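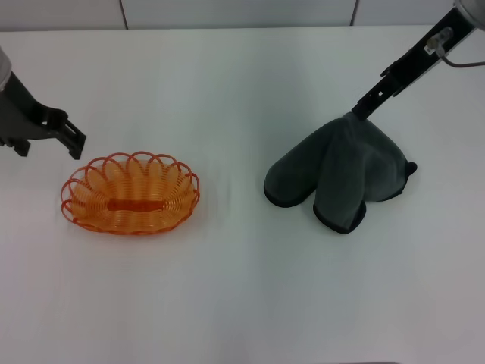 Orange basket, grey cloth, white table.

Friday, October 14, 2022

I have been promising a few of you a post about moving the shop, and I kept putting it off until I could tell the story without getting cranky. I think I'm there now. I've had a good long walk, I've got a pot of tea beside me, and the last of the redirects went in this morning, so let's have it.

For anyone new here (hello, and welcome!), I sell sewing patterns and hand-dyed thread from a spare room in our house, and for the last five years the whole business has lived on a shop platform called Netlow. I was fond of Netlow. It was a bit homely, the order screen was a shade of green I never got used to, and it let me add products without having to read anything first. Then in February they emailed to say the plan I was on would be retired, and the new plan was going to cost me $75 a month before I'd sold so much as a spool. I wrote back a very polite letter. They wrote back a very polite letter too, and the price stayed where it was.

So I went looking. I tried two others properly, by which I mean I built a small pretend shop in each of them and then bought things from myself in my slippers. The first was Zeder, which is lovely to look at. All the pages slide about and the photos come up enormous. My trouble with Zeder was shipping. I charge one flat rate for patterns, because they go in an envelope, and a different rate for thread, because it goes in a box, and if somebody buys both I want the box rate and only the box rate. Zeder would happily add the two together. I went around and around with their help pages over a whole weekend and ended up with a setting called "combine profiles" that did the same thing under a different heading.

The second was Zalton, and that's where I've landed. It's plainer, and the editor takes a while to open on my old laptop, but the shipping rules work the way my brain works. You put each product in a shipping class, you put the classes in order from smallest to biggest, and you tick the box that says "charge highest class only". I tested it with one pattern and three skeins and got the box rate on the first go. I may have said something out loud to the cat.

Now, the part I wanted to write down, mostly so that I'll have it next time, and maybe it will save one of you an evening.

Export your products before you touch anything else. Netlow gives you a spreadsheet, and Zalton will take a spreadsheet, but they don't agree on what the columns are called. Netlow says "Item title" and Zalton wants "Name". Netlow puts every colour of thread on its own row, and Zalton wants a parent row with the colours tucked in underneath it. I fixed all that by hand, in the evenings, with the hockey on. If you're handier with spreadsheets than I am you could likely do it with a formula, and I'd love to hear how in the comments, truly.

Check your descriptions after they go in. Mine had lost every line break and turned my fractions into little boxes, which is not a great look on a sewing pattern when the seam allowance is in the description. I searched for the box character and worked through them one at a time.

Customer accounts came over fine, but passwords did not, and I gather they never do. Everybody has to set a new one. I sent a short email explaining this before I switched, and I still had 27 messages in my inbox the next morning from people who couldn't log in. Every one of them was kind about it! If I did it over, I'd put the same note right on the login page as well, up above the boxes where you'd type your email, and I've done that now.

The old order history is the piece I couldn't bring across in any way I liked. I've downloaded it and saved copies in two places, so if you need a receipt from before the move, just write to me and I'll dig it out.

Then there were the redirects. Every pattern had an old address, and some of those are linked from guild newsletters and other people's blogs, and I couldn't stand the thought of somebody clicking through to an error page. Zalton has a screen for this where you paste the old address on the left and the new one on the right. It's dull work. I did it in batches with a coffee, starting with the Prendergast apron, which is the pattern of mine people link to most, and then down the list by age. If you come across one I've missed, please tell me which page you were on when you clicked it and I'll get it sorted.

A couple of things still aren't right. The search box doesn't understand "grey" if I've written "gray" in a product name, or the other way around, so I'm slowly going through the thread colours and adding both spellings to the tags. Gift cards are switched off until I understand how the tax works on them. And the confirmation email still has Zalton's stock wording in it, all very brisk, and I'd like it to sound a bit more like me before the Christmas orders start coming in.

The wishlist button does work, though, a few of you asked. It's the small heart under the price. On a phone you have to scroll down a touch to find it.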